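Hunda shop puts patterned tables on display

Wikar, the furniture shop in Hunda, opened its new table room in June, and the first visitors came already before ten in the morning. The room is on the upper floor, where the shop kept its curtains and carpets until this spring. It shows 128 table tops in different sizes, from small bedside pieces to large dining tables.

The shop says that customers have been asking for stronger colors for a long time. In the past, most of the tables sold in Hunda were plain brown or gray. Now the marble patterns take the longest wall of the room, and the samples can be carried to the window, so people can compare them in daylight. Customers may also bring a chair or a piece of cloth from home to see how it goes together with the top.

The tops are made to order by the Juška workshop, which has supplied the shop for five years. A customer chooses the pattern, the shape and the edge, and the finished table comes after 73 days. The shop admits that this is a long wait, and it lends a simple folding table to families who have already given away their old one.

The most discussed pattern of the new season is a pale one with orange-red veins. It is made in square and round form, with a glossy surface. Some visitors found it too loud for a small kitchen, while others wanted to know if it can be ordered for a hallway as well. The shop answers that it can, but only in the square form.
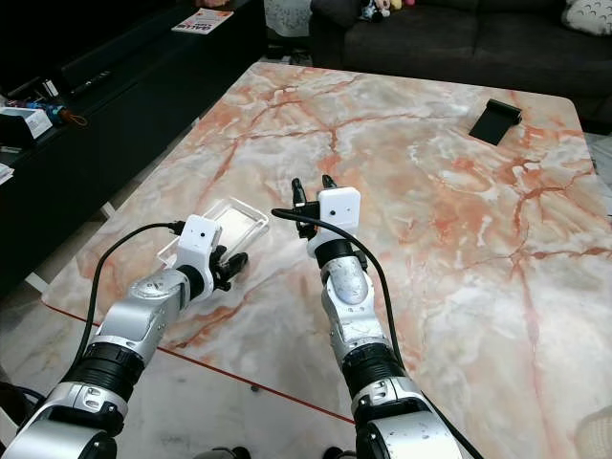 Can a customer order only the top and keep the old legs?
The workshop accepts such orders if the legs are brought in first, so that they can be measured and checked.

A printed catalog named Plistunex, with all patterns and edges, is free at the counter on the ground floor. The table room stays open during the summer until six in the evening, and the entrance is from the parking lot side while the front stairs are being repaired.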